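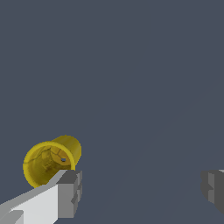
Readers of the October report asked for less on procurement and more on whether the shared dishware is coming back, and one of them, at Biwott, wanted the return figures set out by site before any further money was released. This report follows that order.

Reusable Cup Service, Tarent District
Progress report to the funder, second reporting period
27 January 2024

1. Status

The service is operating at all planned sites. Washing is carried out under contract by Plastier. Collection and delivery are handled by Trindidley. Two of the five work items are closed, two are on schedule and one is late. No change to the total grant is requested. A transfer between budget lines is requested in section 6.

2. Returns

Stock in circulation at the end of the period was 1381 cups. Losses in the period were 148 cups, counted as not returned within four weeks of issue. A cup that comes back after four weeks is returned to stock but stays in the loss figure for the period in which it was issued. The first report did not apply this rule consistently and its loss figure should not be compared with the present one.

Losses by site:

Market hall: 70
All other sites combined: 78

The market hall has two street exits and one return point, placed at the exit with less foot traffic. Customers leaving by the other exit have to walk back through the hall to return a cup. A second return point has been ordered and will be installed next to the bicycle racks. The hall management has agreed to the location in writing. The bin at the existing point stays where it is.

At the remaining sites the losses are spread thinly and show no pattern that we can identify. The library cafe, which issues cups only for use on the premises, has been kept in the combined line at its own request.

3. Washing

Plastier runs one wash shift per working day. Cups are prewashed, washed, rinsed, dried on racks and inspected before packing. Inspection is by eye and by touch at the rim. A cup is rejected for cracks, for staining that remains after a second wash, or for a rim that feels rough.

Rejected cups in the period: 106. Most were rejected for staining, nearly all of it from tomato soup and turmeric drinks. The two vendors concerned have been asked to serve these items in the dark bowls already supplied to them. One has done so. The other has raised the matter of portion size, the bowl being larger than the cup, and a smaller bowl is being priced.

Drying remains the slowest step. Racks are full by midday when the weekend stock arrives, and cups have had to wait in crates after rinsing. Stacking before drying is complete is not permitted under the contract, so the effect is late delivery and not poor hygiene. Two more racks have been quoted.

4. Collection

Trindidley changed the route after the first month so that the market hall is served last. Delivery times at the school kitchen improved. Delivery times at the sports ground did not, and the operator attributes this to the locked service gate. A key has been requested from the district and has not yet been issued.

Crate labels were replaced with engraved tags. The paper labels came off in the wash and several crates went to the wrong site.

5. Work items

Item 1, supply of stock: closed.
Item 2, washing contract: closed.
Item 3, return points: on schedule, subject to section 2.
Item 4, vendor training: on schedule. Remaining sessions cover the sports ground and the two seasonal kiosks.
Item 5, deposit system: late. The card reader software does not yet refund a deposit at a site other than the one where it was charged. Deposits are refunded in cash until this is corrected. The supplier has given a delivery date for the correction and has missed it once.

6. Budget

Spending is below plan on publicity and above plan on transport. The transport overrun is due to extra runs made while crates were mislabeled. We request permission to move funds from publicity to equipment to cover the two drying racks. The transport overrun will be absorbed within the operating line.

7. Next period

Install the second return point at the market hall and report losses there separately for each exit. Take delivery of the racks if the transfer is approved. Complete vendor training. Test cross-site refunds at three sites before switching off cash refunds. Obtain the gate key.

The stock count will be repeated at the close of the next period using the four-week rule, and the first period will be recalculated on the same basis and attached as a table.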